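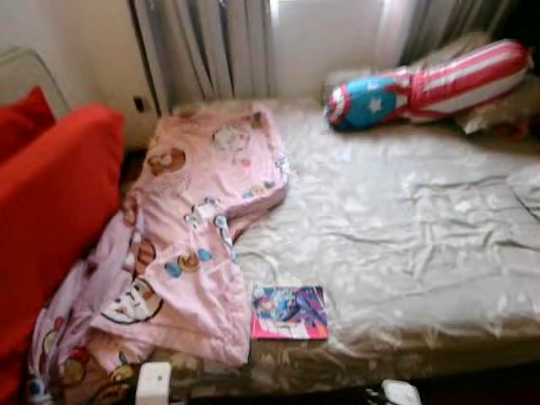
Meltance 자료 노트 제19호 | 3쪽

meltance-bedding-terms
침구 명칭 및 세탁 표시 문구 자료집

은빛이 도는 베이지색 시트와 캐릭터 무늬 분홍 이불.

개요

이 저장소는 한국어로 쓰인 침구 관련 문구를 모은 자료입니다. 상품 설명, 세탁 안내문, 중고 거래 글, 수선집 접수증에서 쓰는 말을 항목별로 정리했습니다. 전체 항목은 2,000개이고, 항목마다 21개 열이 있습니다. 이미지 파일은 배포본에 들어 있지 않습니다.

처음에는 Garisen에서 침구 수선 접수를 받을 때 쓰던 용어표였습니다. 같은 물건을 손님은 "깔개", 접수하는 쪽은 "패드", 세탁을 맡는 쪽은 "요 커버"라고 적는 일이 잦아서 표기를 맞춰 두려고 만들었고, 나중에 Bunda의 세탁 안내문 정리본을 합쳤습니다. 지금은 용어표보다 문구 자료 쪽이 더 큽니다.

파일 구성

terms.csv : 표준 명칭, 이칭, 흔한 오기
labels.csv : 세탁 표시 문구 원문과 정리문
repair.csv : 수선 접수 문구 (개인정보 삭제본)
holdout.csv : 평가용으로 따로 둔 200개 항목
CHANGES.txt : 변경 기록

모든 파일은 UTF-8이고 쉼표로 구분합니다. 문구 안에 쉼표가 있으면 큰따옴표로 묶여 있습니다. 스프레드시트 프로그램에서 바로 열면 한글이 깨지는 경우가 있으니 가져오기 메뉴에서 인코딩을 지정해 주세요.

주요 열 설명

item_id : 항목 번호. 삭제된 번호는 다시 쓰지 않습니다.
name_std : 표준 명칭. 붙여쓰기 기준입니다.
name_alt : 이칭. 여러 개면 세로줄로 나눕니다.
part : 품목 분류. 이불, 요, 패드, 시트, 베개, 덮개, 기타.
fabric_text : 원문에 적힌 소재 표현. 고치지 않고 그대로 옮겼습니다.
fabric_norm : 정리한 소재명. 알 수 없으면 비워 둡니다.
pattern_text : 무늬 표현. 꽃무늬, 잎무늬, 캐릭터, 무지 등.
care_raw : 세탁 문구 원문
care_norm : 세탁 문구 정리문
source : 출처 구분. garisen, bunda, mckinnon 중 하나.
note : 작업자 메모

나머지 열은 columns.txt에 적어 두었습니다. size_text 열은 원문 단위를 바꾸지 않았으므로 센티미터와 "퀸", "슈퍼싱글" 같은 호칭이 섞여 있습니다. 호칭은 업체마다 실제 치수가 달라서 환산표를 넣지 않았습니다.

명칭 정리 기준

고무줄이 둘린 시트는 "매트리스커버"로 통일했습니다. 원문에는 "고무줄 시트", "밴딩 시트", "핏 시트", "침대 커버"로 나옵니다. "침대 커버"는 윗면에 덮는 장식용 덮개를 가리키기도 해서 문맥을 보고 나누었고, 끝까지 판단이 안 되는 것은 part를 기타로 두었습니다.

"이불"과 "이불커버"는 따로 셉니다. 솜과 겉감이 분리되지 않는 제품은 이불, 지퍼나 끈으로 분리되는 제품은 이불커버와 이불속으로 나누어 적었습니다. "차렵"은 표준 명칭에 그대로 남겼습니다. 판매 글에서 "차렵"을 얇은 이불 전체를 부르는 말로 쓰는 경우가 있는데, 이런 항목에는 note에 "광의"라고 표시했습니다.

광택과 관련된 표현은 소재로 옮기지 않았습니다. "실키", "은은한 광"이라고 적혀 있어도 실제 섬유가 무엇인지는 알 수 없습니다. fabric_norm은 혼용률이나 섬유명이 적힌 경우에만 채웁니다.

색 이름도 원문을 따릅니다. "실버베이지", "샌드", "오트밀"을 하나로 묶자는 의견이 있었지만 이번 판에서는 그대로 두었습니다.

세탁 문구 정리 기준

care_norm은 물 온도, 세탁 방법, 표백, 건조, 다림질 순서로 씁니다. 원문에 없는 항목은 추측해서 채우지 않습니다. "단독 세탁"과 "분리 세탁"은 뜻이 겹치지만 합치지 않았습니다. "찬물"은 온도 숫자로 바꾸지 않습니다. 기호만 인쇄되어 있던 표시는 작업자가 글로 풀어 적고 note에 "기호"라고 썼습니다.

알려진 문제

- mckinnon 출처 항목은 영어 안내문을 번역한 것이라 문장이 어색한 곳이 있습니다. "부드러운 주기"는 "약한 세탁 코스"로 읽으면 됩니다.
- 베개 항목이 적습니다. 특히 메밀, 편백 같은 속재료 명칭이 부족합니다.
- repair.csv에서 "터짐"과 "뜯김"의 구분이 작업자마다 다릅니다.
- 지역에 따른 이칭은 출처를 확인하지 못한 것이 있습니다. note가 "미확인"인 항목은 인용하지 마세요.
- holdout.csv와 labels.csv에 거의 같은 문구가 남아 있을 수 있습니다. 완전히 같은 문장은 지웠고 띄어쓰기만 다른 것은 다음 판에서 정리합니다.

사용 범위

용어 통일, 검색어 확장, 안내문 맞춤법 점검 용도로 만들었습니다. 제품의 실제 세탁 방법을 판단하는 근거로는 쓰지 마세요. 그때는 제품에 달린 표시를 확인해야 합니다. 수선 접수 문구에서 이름, 연락처, 주소는 지웠습니다. 남은 것을 발견하면 항목 번호만 알려 주시고 내용은 옮겨 적지 말아 주세요.

수정 제안

파일 이름과 item_id, 고칠 내용을 적어 보내 주세요. 새 이칭을 넣을 때는 실제로 쓰인 문장이 하나 이상 필요합니다. 제안은 토요일에 모아서 처리하고, 반영된 내용은 CHANGES.txt에 적습니다. 다음 판은 3월에 올립니다.

검색어를 입력하세요 검색
공유 21 댓글 0
문의하기 | © Meltance | 맨 위로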